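# Small cuts, close up

I've been promising Judite and Keyvan these pictures since February, so hello to both of you, and hello to anyone else who wandered over from the Omden skills pages! This is a tiny gallery about closing a short, straight cut. I love this stuff far more than is reasonable, and I can talk about needle angles until the coffee runs out (ask Rodrigo Carvalho, who has sat through it twice).

I kept it to 3 pictures. Click around, borrow them for your study group, and send me your own if you have some.

## The cut on its own

I like to spend a good minute looking before anything gets stitched. Straight line, edges lying close together, a little dark pool up at the left end – lots to think about already. Where would you put your first stitch? I'd want one near the middle, and Keyvan always wants to begin at an end. We have never settled it.

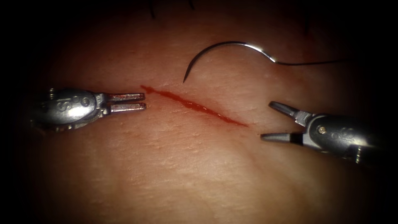

## Getting both hands in

My favorite part to teach, and the part most beginners rush. You want your two tips working close to each other, right over the spot that matters, and it feels horribly crowded the first few times.

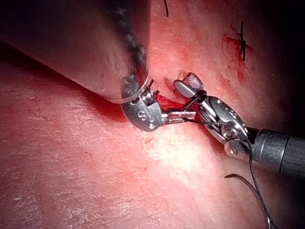
Crowding was my own big problem when I started. I'd keep one hand parked way off to the side, then swoop in late and lose track of where the wound was. Judite Figueiredo used to tap the table and say "neighbors, neighbors," meaning keep the tips close, and I still hear it. The two sets of jaws nearly meet over the opening, which would have pleased her a lot. Look at the upper jaw on the right, too, with that fine crosshatch on its gripping side. I do enjoy a nice bit of texture, but please go easy with it: a firm pinch on a skin edge can bruise it, so I'd pick up as little as I can get away with and let go early.

## Needle time

Okay, the good bit! A curved needle wants to travel along its own curve, so turn your wrist and let it follow the arc. Pushing it straight ahead just drags at the tissue. And keep half an eye on your thread, because it loves to wander across the exact place you need to see.

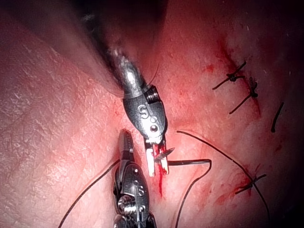
*Curved needle held just above the wound, black thread crossing the tissue.*

I have a longer set on knots to sort through next, mostly surgeon's knots and a few of my sadder early ones. If you'd like those when they're up, leave a note on the Omden board under "closures" and I'll send you the link.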